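Notebook, 15/10/2022 — sim, sofa pickup task, planner side

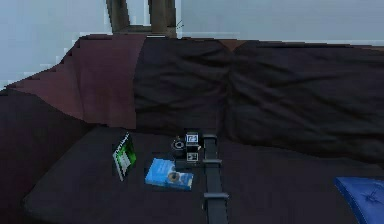

Does a better success rate in sim mean the new planner is better?
It means the new planner is better at our sim, and until we know which part of the stack earned the gain I would not repeat the number to anyone upstairs.

Reason for the grumpiness: Pruva was swapped in for Turnen on Thursday night and the overnight batch came back at 73 percent. Everybody was pleased by lunch. I went through the config diff this morning and the planner is one of three things that changed. The collision margin dropped, and the tag pose filter got a longer window. Any of those could move the score by itself. Nobody wrote down the margin change, it was sitting in a commit called "cleanup".

What I ran today, same seeds for all of it:

Turnen, old margin, old filter. Baseline, matches last month's batch, good.
Turnen, new margin, old filter. Most of the gain shows up right here. So much for the planner.
Pruva, old margin, old filter. Slightly up on baseline. Could be noise, I would want more seeds before I say anything.
Pruva, new margin, new filter. Reproduces the overnight result, so at least the batch itself was sound.

Not run: the filter change alone. Ran out of morning.

The layouts with two books close together on the seat are still the ones that hurt. In that kind of clutter the approach corridor is narrow, and the old margin simply ruled it out. The new margin lets the arm through. Fine, but the lower margin is 10 mm and I don't believe our calibration on the real arm is that good. In sim the tag poses are close to perfect unless we add noise, and we are not adding any. Checked twice — the noise flag in Caron is read at startup and then overwritten by the scene file. It has been off since January, as far as I can tell from the log.

Seat contact is another one I don't trust. The dark upholstery is a rigid mesh in the collision world however creased it looks in the render. A real cushion gives when you press on it and the book tips. Arnaldo Bettencourt thinks this matters less than I do, as long as we come in from above and stop early. He may be right for the flat book. For one standing up and leaning I want to see it on hardware first.

Timing: worst plan in the batch took 393 ms with Pruva. Turnen's worst was longer, but Turnen was also logging every rejected sample to disk. Not a fair comparison, don't quote it.

Small fault found on the way: Gurnia drops the second tag when both detections arrive in the same tick, and the estimate hops. Looks like a key collision in the cache. I put a lock around it, no more hops in 2 short runs, which proves very little. Branch is pushed, not merged.

To do:
- fix the Caron noise flag so the scene file can't stomp on it
- filter window alone, same seeds
- rerun all of it with tag noise on, old margin and new
- turn off Turnen's disk logging and redo the timing
- ask Arnaldo where the new margin value came from

Leaving Pruva as default on the dev branch only. Main stays on Turnen until the noise runs are in.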